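28th December. Quick one before I lose the whole week to leftovers.

Finally got the grasp planner talking to the new detector without the two of them falling over each other. Took far too long. The bug was mine, obviously – I was stamping each detection with the time it came out of the network, and the transform lookup wanted the time the picture was taken. So the arm moves, the detection lags, and the target slides off sideways by a thumb's width. Fine when the arm is still. Rubbish when it isn't.

Found it by replaying logs. 2,653 of them from the July runs at Trirkstead, all sat on a disk I'd forgotten to label. Wrote a small script (called it Ukel, don't ask, all my scripts get silly names) that replays the wrist stream, runs the planner with nothing plugged in, and writes down where it would have closed the fingers. Then compares with where it did close them. 1,804 agreed. The rest, not so much, and nearly all of those had the wrist turning when the detection landed. Should of looked at that plot months ago.

Fix is three lines. Keep the capture stamp, pass it all the way through, look up the transform at that stamp. If the buffer hasn't got it, drop the detection and wait for the next one. No guessing forward. I did try guessing forward for an afternoon at Barkport and it made the wrist twitch in a way I didn't like at all.

Other bits, in no order:

- Food is still horrible to plan for. A sandwich wedge has a thick end and a thin end and the planner keeps liking the thin one. Added a cost for it, weight set by hand, will regret that
- Basket rims. The depth goes ragged on woven stuff so I smooth it before fitting the rim, then use the fit as a keep-out ring for the fingertips
- Approach height is now a setting. It was a number in the middle of a file before, sorry to anyone who pulled that
- Michailidis branch is merged, so the old config names are gone. There's a warning if you use them, it's not a very good warning
- replay is about 2 times quicker with the viewer shut

Next job is cables on the table. The collision map treats anything thin as noise and filters it out, so as far as the planner knows they aren't there. Thinking a seperate mask, grown a bit, fed in after the filter. Might be slow. Will try it tomorow and see.

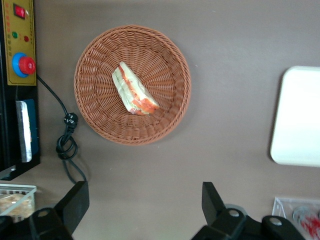 Does the timestamp fix need a new camera calibration?

The calibration stays as it is. Only the time used for the transform lookup changes, so your old hand-eye file will load and work as before.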